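Kitchen > Food Storage > Reviews

Akent lidded bowls, after a summer and a winter of leftovers

1 June 2026
By Nuno Seixas

I bought the Akent set last August, right after our old takeout tubs finally went in the recycling (the lids had all wandered off, as lids do). It's a set of 3 and I use the middle one nearly every day, so I feel pretty qualified to go on about it!

First, the good stuff. You can see what's inside. I know, every clear bowl does that, but I'd been living with cloudy tubs for years and kept finding mystery soup at the back of the fridge. Now the lentils get eaten. The lid goes down with a firm push and stays put, even on the bus to work, and my brother-in-law Miklós Hajdu, who drives like he's late for a ferry, took a potato salad in the big one all the way to Udmont without a spill.

The tab on the lid is the thing I'd miss most. It's chunky enough to get hold of with buttery fingers, and my last set (Girkow) had a tiny lip that took off half a fingernail.

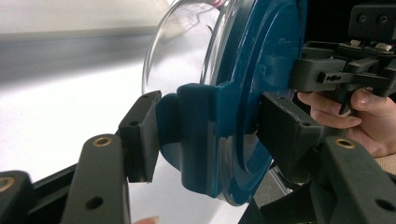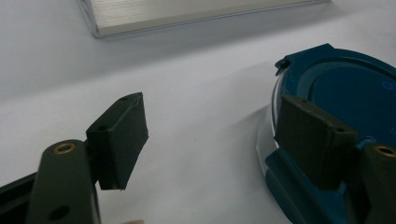 What bugs me

The lids hold on to smells. Curry is the worst, and I've started keeping one bowl just for onions and garlic. A night with baking soda helps a bit, two nights helps more. They also don't nest well with the lids on, so if you've got a small cupboard like mine you end up with a leaning tower and a separate pile of lids.

Water gets trapped in the groove after washing, too. I shake them over the sink and still get a dribble down my sleeve when I put them away.

Would I buy them again? Yep, and I'd get a second set if the shop ever did the middle size on its own. I wrote and asked. No reply yet.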